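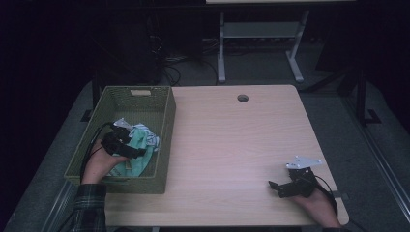
BROSTILVILLE PUBLIC LIBRARY
Facilities and Collections Working Group
Minutes of the meeting held 3/1/20
Main branch, lower level meeting room

Present: Chair; Head of Collections; Head of Circulation; Building Manager; Systems Librarian; Local History Librarian; representative of the Huet branch; Recording Secretary.
Apologies: Budget Officer (written comments received and read under item 5).

1. Call to order and agenda

The Chair called the meeting to order and confirmed a quorum. The agenda was accepted with one change: the item on public computers was moved ahead of the item on the book return, at the request of the Systems Librarian.

2. Minutes of the previous meeting

Accepted with one correction. Under item 4, "dehumidifier" should read "air handling unit." The Recording Secretary will replace the filed copy.

3. Matters arising

3.1 Stairwell lighting. Replacement fixtures are installed on both landings. The lower landing fixture is on the wrong circuit and goes off with the reading room lights at closing. The electrician has been asked to return. Item stays open.

3.2 Staff entrance lock. Closed.

3.3 Periodicals storage. The Huet branch has confirmed that it can take the bound newspapers but not the unbound ones. The unbound newspapers remain in the main branch workroom. See item 4.

3.4 Signage. The revised sign for the accessible entrance was delivered with the arrow pointing the wrong way. The supplier has accepted the return and will not charge for the second printing.

4. Humidity in the lower level stacks

4.1 The Building Manager reported on readings from the lower level. Relative humidity at the east wall reached 89 percent on one night following heavy rain and stayed above 55 percent for the remainder of the logging period. The west side of the same room stayed within the range set out in the collections care policy. The logger at the north door had a flat battery and produced no usable data.

4.2 The Building Manager considers that there are two separate causes. The first is water entering at the base of the east wall where the outside grade slopes toward the building. The second is the air handling unit, which shuts down overnight under the energy schedule adopted last year. The unit restarts in the morning and takes several hours to bring the room back into range.

4.3 The Head of Collections reported that some 600 volumes are shelved on the two ranges nearest the east wall. Most are county reports and older trade directories. A sample was inspected. Cockling was found in a number of the cloth bindings on the bottom shelves. No active mold was found. A musty odor was noted at the end of the range closest to the sump.

4.4 The Local History Librarian asked that the directories be treated as the priority, as there is no second set in the county and they have not been scanned. The county reports are held in duplicate by the state library.

4.5 There was discussion of whether to move the volumes now or wait for the drainage work. The Building Manager advised that drainage work cannot start until the ground has dried out. The Head of Circulation noted that a move upstairs would take up the shelving now used for oversize returns. The representative of the Huet branch offered floor space, subject to a check of the load rating, which was last done before the mezzanine was altered.

4.6 Agreed:
(a) The directories will be moved to the second floor workroom before the end of March.
(b) The county reports will be raised off the bottom shelves and left in place.
(c) The overnight shutdown of the air handling unit will be suspended for the lower level only.
(d) The logger at the north door will be given a new battery and moved to the middle of the east wall.
(e) Shelving is to stand clear of the east wall by a hand's width when it is reassembled.

4.7 The Chair asked that the overnight energy use be reported at the next meeting so that the cost of (c) is known.

5. Integrated library system

5.1 The Systems Librarian presented a comparison of the present system, Fletia, with the proposed replacement, Nusedow. The present contract runs out at the end of the fiscal year and can be extended once, for twelve months, on the same terms.

5.2 Points reported in favor of Nusedow: patron notices can be edited without a support request; item records accept more than one barcode; overdue reports can be limited by branch; the public catalog works properly on a phone.

5.3 Points reported against: serials check-in is weaker than in Fletia and does not predict combined issues; the acquisitions module is sold separately; data held in local note fields would need to be mapped by hand before transfer.

5.4 The Head of Collections stated that serials prediction is used daily and that its loss would add work for one staff position. The Systems Librarian replied that the vendor lists it as planned but gives no release date. The Head of Collections asked that planned features be left out of the comparison. This was accepted, and the table will be reissued.

5.5 Written comments from the Budget Officer were read. The Budget Officer supports taking the twelve-month extension unless a complete price, including acquisitions and data transfer, is received in writing. The price received so far covers the first year only.

5.6 The representative of the Huet branch asked whether self-checkout units at Huet would work with either system. The Systems Librarian confirmed that they work with Fletia at present and will obtain a written answer on Nusedow.

5.7 Agreed: the Systems Librarian will request a complete multi-year price and a trial database loaded with a sample of Brostilville records. No recommendation will be made to the Board until both are in hand.

6. Public computers

6.1 Two of the public computers on the main floor are out of service with failed power supplies. Both are past warranty. The Systems Librarian proposed using one for parts. Agreed.

6.2 The session timer currently logs patrons out with a one-minute warning. Circulation staff have received complaints from patrons who lost job applications in progress. The warning will be lengthened to five minutes, and the timer will allow one extension when no other patron is in the queue.

6.3 The print release station does not give change. A notice to this effect is posted at the station but sits behind the monitor. It will be moved to the coin box.

7. Exterior book return

7.1 The Building Manager reported that the hinge on the exterior book return does not close fully in cold weather. Snow entered the bin on one occasion. The Head of Circulation put the number of damaged items at 55, most of them picture books. Replacement charges have not been passed to patrons.

7.2 A new hinge and gasket are on order. In the interim the return is to be emptied at opening, at midday and at closing, and the inner flap is to be checked by hand each time.

7.3 The Head of Circulation raised the condition of the bin cart. One caster has worn flat and the cart pulls to the left on the ramp. The Building Manager will replace all four casters, as the present type is no longer made.

8. Weeding schedule

8.1 The Head of Collections circulated the weeding schedule for the coming quarter. Travel, computing and test preparation will be reviewed first. Fiction at Huet will follow once the shelf list has been corrected.

8.2 The Head of Circulation asked that withdrawn items be stamped before they leave the workroom. Unstamped withdrawn items have come back through the book return and been placed on the hold shelf. Agreed, effective immediately.

8.3 The Local History Librarian asked to see any title with a local imprint before withdrawal, whatever its subject. Agreed. A colored slip will be used. The color is to be one not already in use for interlibrary loan.

9. Other business

9.1 Elevator inspection. The certificate is due for renewal. The elevator will be out of service for one morning. Holds for patrons who cannot use the stairs will be kept at the main desk on that day.

9.2 Staff room refrigerator. To be defrosted.

9.3 Meeting room bookings. Two groups were booked into the same room through different forms. The paper form will be withdrawn at the end of March and the remaining copies recycled.

10. Action items

Building Manager: air handling schedule; logger; load rating at Huet with the branch representative; electrician; casters.
Head of Collections: move of directories; raising of county reports; reissue of weeding schedule with local imprint step added.
Systems Librarian: Nusedow price and trial database; written answer on self-checkout; revised comparison table; session timer.
Head of Circulation: book return emptying log; print station notice; stamping of withdrawn items.
Recording Secretary: corrected copy of previous minutes.

11. Next meeting

To be held at the Huet branch if the load rating visit can be arranged for the same day, otherwise at the main branch. The Recording Secretary will circulate the date.

The meeting was adjourned.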